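Clutbridge Bottle Garden Club: Your Questions, Answered

We get a lot of mail about growing plants in old drink bottles, and we love it! Most of the same questions come up every spring, so they're gathered on this page. Žofie Šťastný wrote the first version and the rest of us keep adding to it.

What size of bottle should I start with?

Whatever you drink from at home. A small water or milk bottle is great for one basil plant or a few lettuce seedlings, and the big ones suit strawberries.
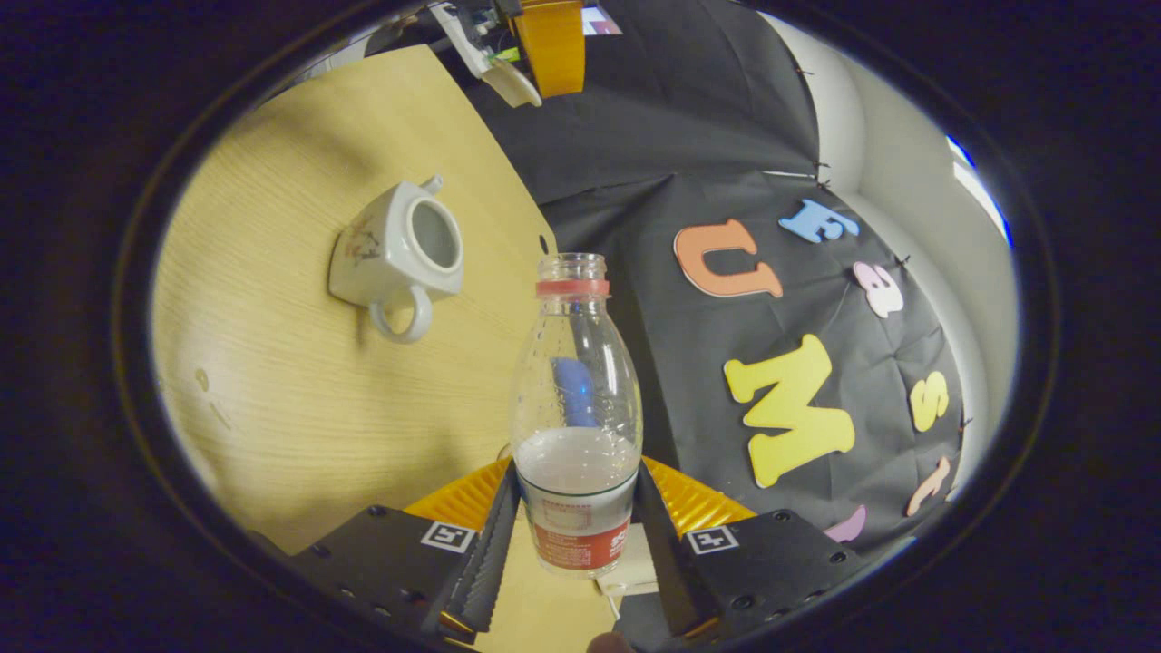
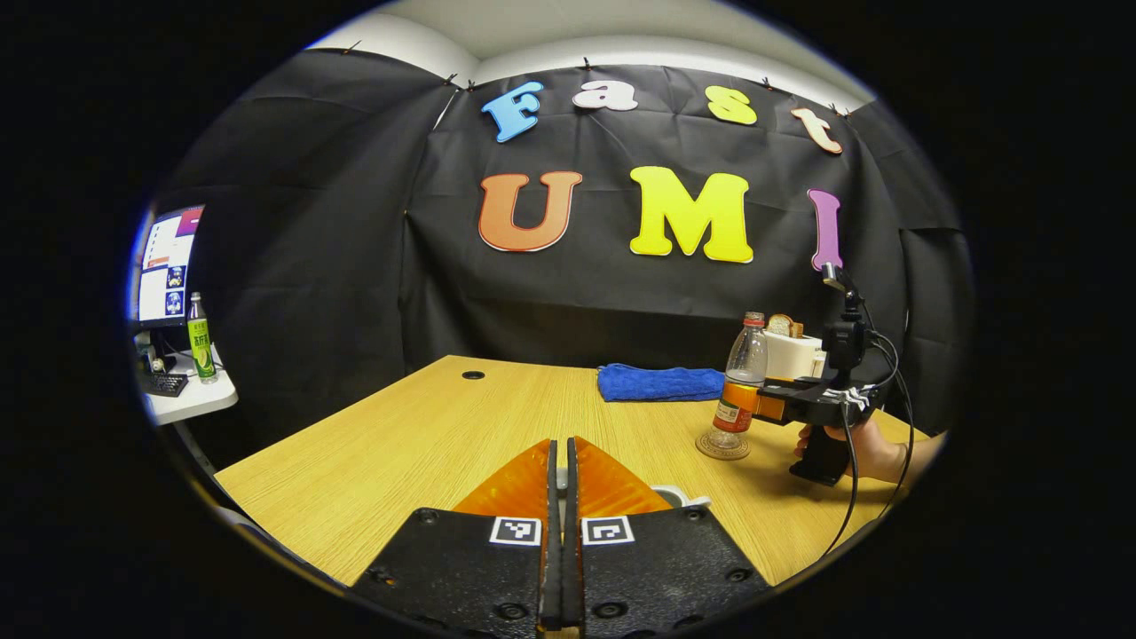 Do I have to wash the bottle first?

Yes please, and milk bottles especially. Rinse with cold water, then fill halfway with warm water and a drop of dish soap, put the cap on and shake hard. Two rinses after that. If there's still a smell the next morning, a spoonful of baking soda and another good shake will usually fix it.

Should I take off the label and the little ring under the cap?

The label, yes, if you want to watch the roots (you do, it's the best part!). Most wrappers peel away if you slit them with scissors. The ring can stay. Vojtěch Jelínek snips his off and puts them in the recycling, but the plants don't care either way.

How do I make the self-watering kind?

Cut the bottle across, a little above the middle. Turn the top half upside down and set it inside the bottom half so the neck points down. Thread a strip of old cotton T-shirt through the neck, long enough to touch the bottom, and pack damp potting mix around it. Pour water into the lower half and the strip draws it up. It works so well that Čestmír Danko left 32 of them on a windowsill in August and came home to lettuce.

My strip isn't pulling any water. What's wrong?

Try soaking it before you plant. Dry cotton can be stubborn, and polyester hardly wicks at all. Check too that the mix is touching the cloth all the way up.

The water has turned green! Is that bad?

It's algae, and it's mostly just ugly. Light gets through clear plastic and algae loves that. Slip an old sock or a sleeve of brown paper over the lower half and tip the old water out when you refill.

What grows best?

Basil, mint, lettuce, chives, pansies. Mint will take over anything you give it, so let it have its own bottle. Tomatoes are possible in the very biggest size, but you'll be watering twice a day by July and we'd sooner see you enjoy yourself.

Can I hang them up outside?

You can, and a fence full of them looks wonderful. Use wire or strong cord through two holes on each side, and make a few drain holes in the bottom. Take them in before the first hard frost, as cold plastic gets brittle.

How many bottles does the club have going?

At the last spring count, 213, most of them on the long fence behind the Pidilska greenhouse. Otakar Štěpánek has his eye on 900, and he's already asking about more fence.

Can kids join in?

Oh, absolutely. An adult should do the cutting, and a strip of tape over the cut edge saves fingers. Ages 4 and up are welcome at planting mornings.

Where can I drop off spare bottles?

In the green bin by the greenhouse door, rinsed, with caps on if you have them. We can always use caps for saucers and seed scoops.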